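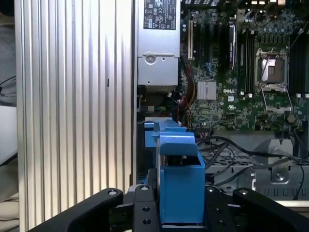 So do we still get to open them up ourselves, or does the arm get all the good ones? came the question across the lunch table in our first week with it, and I have been turning it over ever since, which is why this review is going to be as much about the people at our benches as about the machine on one of them.

Drerari Bench Arm with two-finger gripper, reviewed September 10, 2023
Bought from: Toltgate
Used for: stripping down office desktops and workstations for parts

A bit of background first, and bear with me. We are a refurbishing shop in Grernstead, 11 of us on the floor, and what comes in the door is mostly retired office computers, with a good many Dell workstations among them. They get opened, the reusable parts come out and get tested, and the rest goes into the right bin. It's pleasant work for the first hour of the day. By the last hour your thumbs ache and you have stopped enjoying the little click of a latch. I have done it for 15 years and I still like it, but I would be fibbing if I told you my hands did.

The Drerari arrived in May on a pallet, very well packed, with a printed manual (hooray!) and all the bolts in labeled bags. Setup took us 5 days, a good part of that spent moving one bench and arguing kindly about who would lose the spot by the window. The arm bolts down to a heavy plate and you teach it by leading it through a job and saving the positions on the tablet. I expected to hate the tablet and I don't. The buttons are large, the words are plain, and you can go back a step without losing everything you did before it.

What it does well is the tool-less stuff. If you have been inside one of these workstations you will know the blue plastic pieces I mean, the brackets and latch tabs the maker put there so that you can get things loose without a screwdriver. The gripper suits those very nicely. The fingers are slim enough to go down between the power supply and the board, and the grip can be turned down low, so low that we tried it on a paper cup for fun and the cup was fine. Power cables are another story. A floppy bundle of wires never sits the same way twice, and on our bench a person moves those aside before the arm goes in. Toltgate told us as much before we paid, so no complaints there, but please don't buy one thinking it will sort out a nest of cables for you.

We don't let it near an open CPU socket either. That is our own rule, and I think a sensible one.

Now, the people side. The worry at the lunch table was that the arm would take the easy machines and leave us the rusty ones and the ones full of dust bunnies. To some extent that did happen! For the first few weeks the sorting was done purely to suit the robot, and the mood was not good. We had a proper sit-down and changed it so that everyone gets a mixed cart, and each person takes a turn running the arm, 8 carts at a time and then swap. That helped more than any setting on the tablet. The two newest people on the crew have turned out to be the best at teaching it, and it has been lovely to see the old hands go over to ask them things.

No jobs went. I asked before we ordered, and I would have asked a lot louder if the answer had been vague. What changed is the shape of the day -- less pulling, more testing and more writing up of parts. Some of us like that better. A couple of us miss the rhythm of the old way and have said so, and they do more of the laptops now, which the arm doesn't touch.

Grumbles. The fan in the controller has a whine to it that you notice most when the radio is off. The spare finger pads cost more than they ought to. And the stop button is placed well for a right-handed person and poorly for me, so I paid for a second one on a lead, and I think it should have been in the box.

We did look at the Nikolaidis arm too, and had one on loan for a short spell. It is quicker and it looks very smart, but teaching it meant sitting down at a laptop, and half our crew would have left that to somebody else. With the Drerari everyone has had a go, including our bookkeeper, who took out a bracket on her first try and was very pleased with herself.

Support from Toltgate has been friendly. They pick up the phone, and when a cable clip broke they mailed two.

I'm giving it 8 out of 10. One point off for the stop button and one for the price of those pads, and if they ever fix the fan I'll still grumble about the pads. We're keeping it, and the window spot goes by turns now too.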